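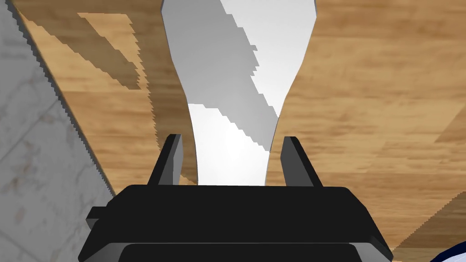

How often should the gripper on the Mathur cell be checked for finger alignment?
Every 100 operating hours, and again after any collision stop, even a light one.

The Skonmont simulation now carries the same gripper model and wrist view as the cell, so the check starts there. Load the Estis profile, open the fingers fully and save the wrist view. Then run the real gripper to the same opening and compare the two finger gaps at the tips.

Gangadharan Pillai reset the model in March after the left finger was replaced. The old offset had been left in the file, and the cell was closing nearly 9 mm off center. Torque on the finger screws is unchanged. Clean the mating faces before refitting – a dry cloth is enough – and tighten the screws in two passes.

If the gaps still differ, do not edit the offset at the pendant. Log fault 109 and send the saved view to Elibariki Nzioka at Lostville, who keeps the master file. Current revision is 21.

Filed under: Cell Maintenance

Contact the newsletter desk | Back to top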